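Teleoperation Demonstrators (part-time, fixed term)
Sillico Robotics, Bukemthorpe
Reference: PRAL-64

Sillico is recruiting demonstrators for the Pralomgate project, which studies how a robot arm can learn a manipulation task from recordings of a person driving it. The posts run until the end of April. No previous experience with robots is required.

The work

Demonstrators sit at a desk and control an arm by remote control, using a hand-held leader device with a trigger for the gripper. Each recorded attempt is called an episode. A shift consists of short blocks of episodes on a single task, such as moving a part from one fixture to another, opening a hinged lid or placing a peg. The task sheet gives the start position, the end condition and the time limit. Anything else, including the path taken and the grasp chosen, is left to the demonstrator unless the sheet says otherwise.

After each episode you mark it as complete, failed or void. Failed episodes are kept. Void is used only where the recording itself is faulty, for example if the leader device loses tracking or the control link drops. Please do not void an episode for being slow or untidy.

There are two strands:

Strand A, physical cell. Demonstrators work with the arm in direct view, behind a guard. Some tasks are taught by hand: the arm is put into a low-stiffness mode and moved through the motion by the wrist. This involves standing and light pushing for up to 64 minutes at a time.

Strand B, simulator. The same leader device drives a simulated arm. The operator works mainly from the wrist view and may switch to a fixed overhead view between episodes, but not during one. Most new starters begin here.

Each demonstrator will be expected to record around 200 episodes in the first fortnight. The first 279 episodes of the pilot were recorded by two members of staff, and we need a wider range of people and driving styles than that.

What we are looking for

Steady hand control and reasonable eyesight, corrected if necessary
Able to follow a written procedure and record departures from it
Comfortable with repetitive work and regular breaks
Available for at least two shifts a week, mornings or afternoons
Aged 18 or over, with the right to work in the UK

Left-handed applicants are particularly welcome. The leader device can be set up for either hand.

Using the wrist view
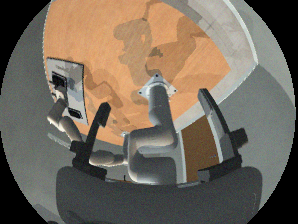

Strand B applicants should note that the wrist view is wide-angle and moves with the arm. Straight edges look bent towards the rim, and distances are harder to judge than in an ordinary camera view. Some people find this uncomfortable for the first hour. The trial session includes 20 minutes of free driving so that you can find out before accepting a post. If it causes nausea you may stop at any point and ask to be considered for Strand A.

Data and consent

We record joint positions, gripper commands, the views from the cell or simulator, and your episode marks. We do not record your face or voice. Episodes are stored under a demonstrator number and may be shared with Thiele, our partner on the learning software.

How to apply

Send a CV of no more than two pages and a short note stating your preferred strand and available shifts to Todor Popescu, Demonstrations Lead, quoting the reference at the top of this page. Applications close on 4th July. Trial sessions last half a day and are paid at the normal hourly rate. Travel within Bukemthorpe is not reimbursed.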